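Home and Kitchen Advice
Mirkus Household Learning Center
Counter Order: Notes for the Kitchen from the November Open House

The Center's open house on automation in the home took place in November in the Skála Room and was attended by some 34 members of the public. The program included a talk on kitchen layout, a demonstration of simulated kitchen work shown on the large screen, and an hour of questions. Several visitors asked for the household advice given during the afternoon to be made available in writing. The notes that follow are intended for ordinary kitchens and require no special equipment.

Before clearing a counter

Decide first what the counter is for. Most households use one stretch of worktop for preparing food, opening mail, charging telephones and setting down shopping, and the preparation of food usually receives whatever room is left. Choose the section nearest the sink and keep it for cooking. Its width should be at least that of the largest cutting board in regular use, with room beside it for a bowl.

Remove everything from the chosen section and wipe it down. Return only the items used on most days. Anything used once a week belongs in a drawer or on a shelf, and anything used at holidays may go on the highest shelf or outside the kitchen altogether. A kettle, a salt container and one crock of cooking tools are enough for many households.

Items that belong to other rooms tend to come back. A shallow tray near the kitchen door will hold books, keys and letters until they can be carried away. Empty it in the evening, before the dishes are done.

What the demonstration showed

The demonstration was presented by Julián Gallardo, who has worked with the Center on its adult courses for several years. He asked visitors to watch the surface as closely as the machine, and to consider what each object would mean for a hand reaching toward it. A simulated kitchen can be set up with the same kind of mixed counter found in a real one, and the discussion that followed was mostly about clutter.

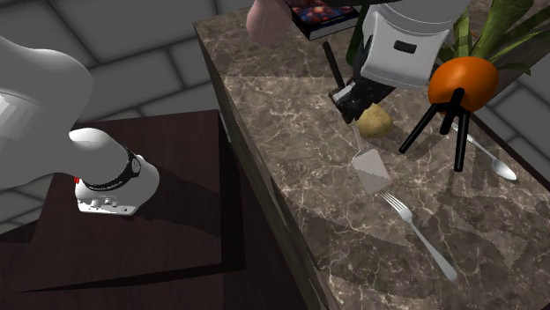

Rodrigo Vallejo

With the gripper poised over the potato, the spatula and the fork lying close by became the subject of the first questions. A visitor wished to know whether utensils ought to be moved before food is picked up. For the home cook the Center's advice is yes. Food should have its own clear space, and tools should lie to one side, on the side of the hand that will use them.

A second question concerned the other things on and around the marble, among them a book and a potted plant. Both are common on kitchen counters and neither need be banished from the room. A cookbook in use should stand upright on a rest, behind the work area and away from the burners. Plants do best at the far end of the counter or on the windowsill, where leaves will not trail over food and watering will not wet the cutting board.

Laying out utensils

1. Lay spoons, forks and turners in one direction, with the handles toward the cook.

2. Keep handles clear of the counter's edge. A sleeve or apron string will catch on anything that projects.

3. Set out only the tools for the step at hand. For frying, a turner and a fork will generally do. Others can wait in the crock.

4. Provide a spoon rest or a small saucer for tools that have touched food. Use a separate saucer for tools that have touched raw meat, and wash both the saucer and the tool before going on to other dishes.

5. Place knives flat at the back of the board, blade turned away. Never leave a knife under a towel or in a sink of water.

Metal turners with thin blades should be dried after washing and hung or laid flat. Stored under heavy pans, the blade bends and will no longer slide cleanly under an egg. A bent blade can sometimes be pressed straight between two boards, though it is seldom quite the same afterward.

Potatoes

The potato received more attention during the afternoon than had been planned, and a number of visitors stayed to ask about storage. Keep potatoes in a dark, cool, airy place, in a paper sack or an open basket. Do not seal them in plastic. Onions should be stored separately, as the two kept together spoil sooner.

Look through the sack every week and remove any potato that has become soft or damp. Small sprouts may be cut out with a generous margin. Potatoes that are badly green, shriveled or bitter should be discarded.

Wash potatoes just before use and not before storing. A lumpy potato is easier to peel if it is first cut across at its narrowest point, so that each half can stand on a flat face. Those who find peeling tiring to the hands may boil potatoes in their skins and slip the skins off once they are cool enough to handle.

Care of marble and other stone

Questions about stone counters arise at every kitchen program the Center holds. Marble is marked by acids. Lemon juice, vinegar, wine and tomato should be blotted at once with a damp cloth and the spot rinsed with clean water. Blot from the outside of the spill toward the middle – wiping spreads it.

For daily cleaning, use warm water with a few drops of mild dish soap, then rinse and dry with a soft towel. Scouring powder and vinegar cleaners should not be used on marble. Check with the installer before applying any sealer, and try new products in a corner that does not show.

Use a trivet under hot pans and a board under every knife. Patterned stone with many veins hides crumbs and dried drops very well, and it is worth bending down to look across the surface toward the light after wiping. Running a dry palm over the counter will find what the eye has missed.

Where a stone counter meets a wooden table

In kitchens where a table is pushed up against a counter, the join collects flour, water and crumbs. Pull the table out once a month, clean both faces and let the wood dry fully before returning it. If the two surfaces differ in height, do not slide full dishes from one to the other. Lift them.

Wooden tables should be wiped with a cloth that has been well wrung out. Dark finishes show white rings from damp glasses, and a felt mat or a folded napkin will prevent most of them. Old rings may fade with a little furniture wax rubbed along the grain. Deeper damage is a matter for a refinisher.

Questions about machines in the home

Some visitors hoped to learn when a robot arm might be bought for the family kitchen. The Center does not recommend or sell such equipment and offered no date. Mr. Gallardo observed that a counter prepared for a machine and a counter prepared for a tired person at six in the evening look much alike, and he encouraged households to begin there.

Those planning to attend a demonstration elsewhere may find the following useful. Stand where the tool and the work surface can both be seen. Remain behind any marked line, and keep children within reach. Ask which parts of the task the machine performs by itself and which are guided by a person. Ask also what happens when an object is moved a few inches, and how the equipment is stopped. A presenter should be able to answer all of these in plain terms.

Further programs

The kitchen layout talk will be repeated in Room 11 of the Flemus Building during the spring term. Seating is limited and registration at the front desk is required. The companion leaflet, Firka Household Sheet 1436, covers drawer arrangement and pantry shelves and may be collected free of charge at the same desk. A large-print copy can be prepared on request – please allow 2 working days.

Visitors who left written questions in the box at the open house will receive a reply by mail. Questions on stone care will be answered together in the next issue of these notes.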